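Journal > Home and Household Studies > Articles > Bedding and reported sleep

14 shares | 3 comments

4. What the home visits can and cannot tell us

4.1 The claim under test

The belief that a warmer-looking bed gives a better night's sleep is older than the research on it, and the research has mostly been content to agree. The Medve survey is the study usually cited. It asked 800 adults in Bakton and Meltgate how many layers they kept on the bed, what those layers were made of, and how well they had slept in the past month. People who named a blanket or throw on top of the main cover gave higher sleep scores, and the authors took this to mean that the extra layer helped.

We are not persuaded. Both answers came from the same person, on the same form, in one sitting. Someone who feels settled at home may well describe both the bed and the night more kindly. The survey had no means of telling the two apart, and its authors do not say whether they tried. Nor did the form ask whether the top layer stayed on the bed overnight. In our pilot interviews a good many people said they folded it over a chair before getting in, or dropped it on the floor, and put it back in the morning. A cover used in that way can hardly be keeping anyone warm at three o'clock.

4.2 Visits

Catrin Lewis and Katia Bassi visited 106 of the homes that had taken part in the survey and agreed to be contacted again. Visits were made in April, in the daytime, and householders were asked not to tidy the bedroom or change the bed. How far this request was followed we cannot say. Several householders apologised for the state of rooms that looked very neat indeed.

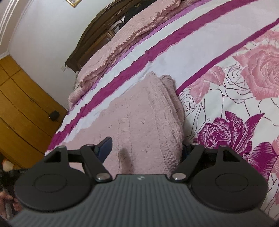 Figure 3. Home visit, Bakton.

At each visit the bedding was recorded layer by layer, starting from the mattress, and compared with what the same person had written on the survey form. Agreement was poor. Sheets and duvets were reported well enough, but the top layer was not. Throws had been listed as blankets, blankets as bedspreads, and in some homes a layer named on the form could not be found anywhere in the house. The reverse happened too. One man in Meltgate insisted that he owned no throw and was then surprised to be shown one.

Part of the trouble is the wording. The form used the Katitz list of bedding terms, which treats "knitted cover" as a kind of blanket and puts anything smaller under "decorative". That split makes sense in a shop. In a bedroom it falls apart quickly, as with the bed in Figure 4, which has a dark wooden headboard and a dusty-pink knitted cloth on the bedding. Is the cloth a blanket, or is it decorative? Our two visitors coded such pieces separately and often disagreed, and we doubt that a tired person filling in a form at home would do any better.

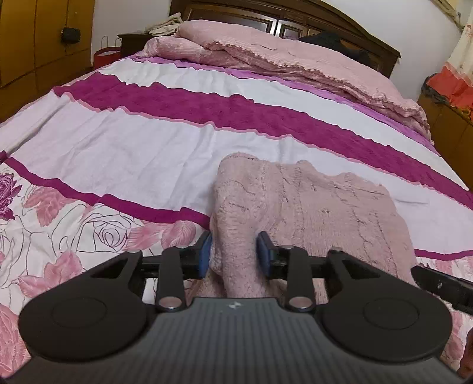

4.3 Rescoring the survey

We next went back to the survey data. Of the original forms, 522 gave enough detail for the top layer to be coded afresh under a simpler rule: either there was something over the main cover at night, or there was not. Where the form was unclear we left it out. This lost us a large share of the sample, and readers should bear that in mind before leaning on our result any more heavily than we have leaned on the first one.

Under the new rule the gap in sleep scores shrank to a size we would not care to defend. It shrank further when we set aside the 300 respondents who had filled in the form on a Friday, when scores were higher across the board whatever was on the bed. We do not know why Fridays should differ. The original paper does not mention it.

None of this shows that an extra layer has no effect. A cold room is a cold room, and we would expect a blanket to matter there. Room temperature was not recorded in the survey, however, and our own readings were taken by day with the heating often off. The Medve authors have since suggested that the comfort of "a finished bed" may work through mood. Perhaps it does, but that is a different claim from the one they published, and it would need a different study.

Related articles
Curtains, street lighting and self-reported waking
Do people know how old their mattress is?
The Katitz terms: a second look at household word lists
Survey day and survey mood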